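Before Public Buildings Buy a Sorting Robot
Published Oct 16, 2023
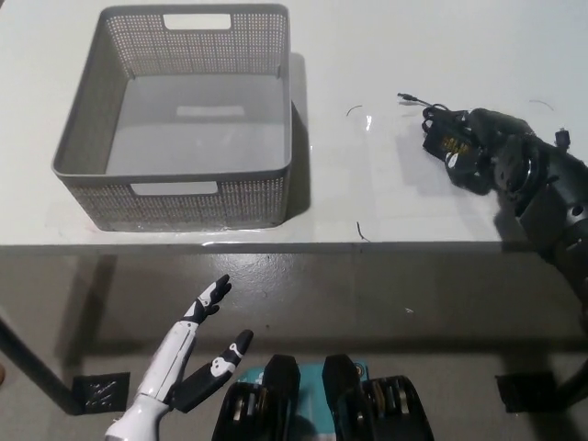

A power adapter and a storage basket on the work table.

Public institutions are being asked to consider two-armed robots for work that few vendors showed any interest in ten years ago: putting returned equipment back in order. The offer under review in our office is the Sorus package from Peng, a unit with two arms and hands, a table, and a service agreement. It is aimed at lending desks, school supply rooms and the back offices of large libraries. It is the view of this office that the package deserves a serious trial, and that the terms on which it is now offered should be refused.

The argument begins with the work itself. A lending desk that issues laptops also receives power adapters, and power adapters are the larger part of the trouble. They come back in coat pockets and tote bags, with cords coiled, knotted or trailing. Someone must read the label, confirm that the adapter matches the machine it was lent with, coil the cord and place the item in the correct basket. The Sirolero lending service, whose returns desk is the proposed site for a trial, handled 1190 adapters between the start of the year and the end of July. Of these, 1094 were returned to the shelf without further action. The remainder needed a second look, a replacement or a letter to the borrower.

These are modest figures. Supporters of the purchase should admit as much. A desk of that size does not need a machine in order to keep up. What it needs is relief at particular hours, when the public is waiting at the front and the returns are piling up behind. Any product that claims to help must be judged at those hours, and on those items.

There is much to be said for a machine with hands. Earlier proposals for this kind of work depended on trays, chutes and fixed slots, and every one of them asked the institution to change its furniture and its habits. A robot that can reach over an ordinary table and place an object in an ordinary storage basket asks for less. If the lending service changes its baskets next year, or begins to lend cameras, the table and the arms remain useful. This is the strongest point in the Sorus offer, and the sales material gives it too little room.

There is also a case on behalf of staff. Sorting adapters is dull work, done standing, usually by the newest employee. An institution that can move an hour of it each day to a machine, and give that hour back to the public desk, has done something worthwhile. We would object to any plan that used the purchase to reduce the number of posts. The proposal before Sirolero does not do so, and that commitment should be written into the approval.

Our objections concern the contract. The first is the measure of success. Peng proposes to count an item as handled when it has been released into a basket. That is a poor test. An adapter placed in the wrong basket has been released into a basket, and so has one with its cord hanging over the side, ready to catch the next item. The test should be whether a member of staff can take the adapter from the basket and lend it without touching it up. A trial of 100 returned adapters, chosen by the desk and put down on the table as borrowers leave them, would tell the buyer more than any demonstration arranged by the seller.

The second objection is the treatment of cables. A rigid block is a fair task for a mechanical hand. A thin cord with a plug at the end is a harder one, as it moves when the block moves and may slip under a finger or around the rim of a basket. The draft agreement lists cables among "accessory conditions" and excludes them from the guarantee. For a lending desk this exclusion empties the guarantee of meaning. There is no such thing in our stores as a laptop adapter without a cord.

The third is support. Under the present draft, a fault must be reported in writing, and a technician attends within 59 days. A returns desk cannot plan around such a period. The competing offer from Grilten is for a simpler, one-armed unit, and we have reservations about its reach, but Grilten has agreed to exchange a failed unit first and discuss the cause later. Peng should be asked to match that term. If it will not, the price should fall.

There is a fourth matter, smaller in cost but important to the people who will share the room. The package is described as suitable for use "alongside staff," yet the draft does not say how close a person may stand while the arms are moving, who may stop them, or what training is included. These points must be settled before delivery. The floor around the table should be marked, the stop control should be within reach from both sides, and every employee assigned to the room should be trained in paid time – including those who work only evenings.

Some colleagues have argued that the institution should wait for the next generation of equipment. We do not share that view. There will always be a next generation, and an office that has never run a trial will be no better prepared to judge it. The cost of a limited trial is known, and the records from it would belong to the lending service. Those records, properly kept, would be of use to every branch that receives a similar offer.

We therefore recommend that Sirolero accept a trial of the Sorus package at one desk, with the handling test set by the buyer, cables included in the guarantee, and a firm term for the replacement of failed units. The request for a revised agreement should be sent to Peng before the equipment budget is closed.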